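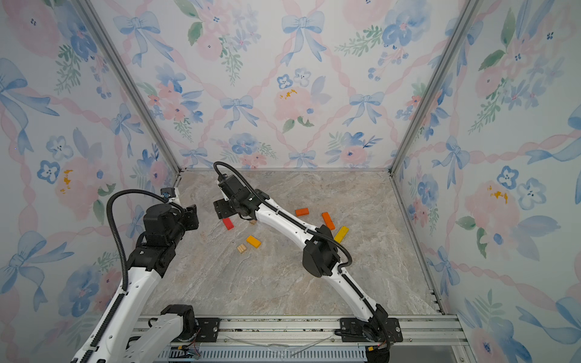 Living with a stone-look bench top and papered walls

When we moved to our flat in Serkumstead, I had before only tiles in the kitchen, and tiles forgive everything. Now I have a marble-patterned bench and wallpaper on the wall behind it, and I had to learn many things again. I write down what works for me. Maybe it is useful for other people who rent an older place.

Daily cleaning of the bench

Use a soft cloth, warm water and one small drop of dishwashing liquid. More liquid leaves a film, and the film shows grey streaks in the colour when the afternoon sun comes in. Wipe in long lines, rinse the cloth, wipe again, then dry with a tea towel. The drying is the part I used to skip, and in our area the water is hard, so every drop left its ring.

If you don't know whether your bench is real stone, keep vinegar and lemon away from it. Real marble is damaged by acid and the dull spot does not wash off. Laminate does not mind so much, but standing water in the joins will make it swell.

Stains

For tea and coffee I mix 3 spoons of bicarb soda with a little water until it is like toothpaste. Put it on the stain, cover with cling wrap and leave it until the evening. Do not scrub. Try first in a corner behind the toaster.

Turmeric is a different story. I have one yellow mark near the stove from last September and it became paler by itself in the daylight, but it is still there.

Oil must be taken up with paper towel first, by pressing. If you wipe it you only make it larger.

Wallpaper near the cooking place

Paper in a kitchen is not a very practical idea, but ours was there before us and I like it. The vacuum with the soft brush goes over it every second Saturday, from the top to the bottom. For finger marks I use a piece of white bread without the crust, rolled to a ball. It sounds like an old wives' story, but my grandmother did it and it takes off a surprising amount of grime. Grease spots: brown paper over the spot, iron on low, no steam, move the paper when it becomes dark.

Washable vinyl paper can be wiped with a damp cloth. Ordinary paper cannot, the pattern will rub away. In the Holtgate hardware shop they sold me a clear splash panel which stands behind the stove on 2 small feet, and I wish I had bought it in the first week.

Lifted seams

Wallpaper paste from a tube, a thin brush, and a clean roller. Put the paste under the edge, wait a few minutes, roll gently away from the wall corner and wipe off what comes out at once. Do not use craft glue. It dries yellow and hard, and the next tenant will see it.

Steam is the main enemy of the seams. I open the window before I put the pasta water on, and I keep the kettle at the other end of the bench, under no cupboard. Pull it forward also if you have shelves above.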